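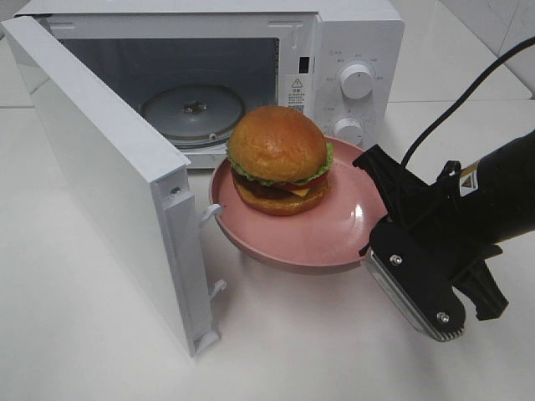

right, play kitchen update for those who asked. got the microwave up on the white table this morning, bit of space either side so the door can go all the way back. thread, quick one, tea going cold

door opens to the left. worth knowing before you shove it up against a wall like I did in October. two little latch hooks on the edge of it, they go in the slot by the opening. small fingers like poking the slot. fine so far

white with two knobs down the right, one above the other. proper knobs! Luvix one we had before was all stickers, peeled off in a week, Vidar Westerberg's youngest ate part of a number

it's come from the Dalen swap shelf btw, not bought new. 5 quid in the tin. the Prurkix one everyone keeps linking me is 31 and I'm not paying that for a box with a door

things that go with it: pink plate, burger. that's the full menu atm. had a whole basket of food at one point, most of it is at Sigrun Sandberg's now I think?? Sigrun if you're reading, I'd like the peas back

someone asked do they need the plate. yes. burger goes on plate, plate goes in. mine get very cross if you put food in bare, "it'll go on the floor of it mummy". can't fault that

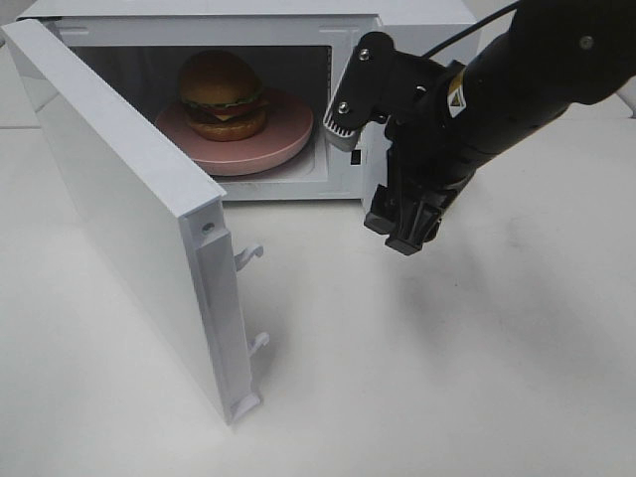
burger's the good one, bun top and bottom, lettuce, cheese, patty. kept it out of the big toy box on purpose becuase anything that goes in there comes out with fluff on

wiping down: damp cloth, bit of washing up liquid, dry it off after. don't dunk the oven. I do the plate in the sink with ours. the seams on the casing hold crumbs (real crumbs, from real toast, don't ask) so old toothbrush for those

oh and leave the door open when you put it out. tried it shut, they walked straight past to the train set. open with something already on the plate and they're in there before coats are off

game they've settled on is "dinner in 20". one shouts 20, other one counts, badly, usually goes 11, 12, 16, DING. then burger comes out, gets served to me, goes back in. repeat till lunch

cafe version is the same but I have to pay. burger was 196 pounds yesterday. no chips

still looking for, if anyone at the Zascombe swap has spares: a second plate, any colour. a bun or two. literally any vegetable. will trade a bag of wooden track, all curves no straights, sorry

will reply to the shelf height question later, need to find the tape measure, think its in the car

ok they've gone quiet, off to look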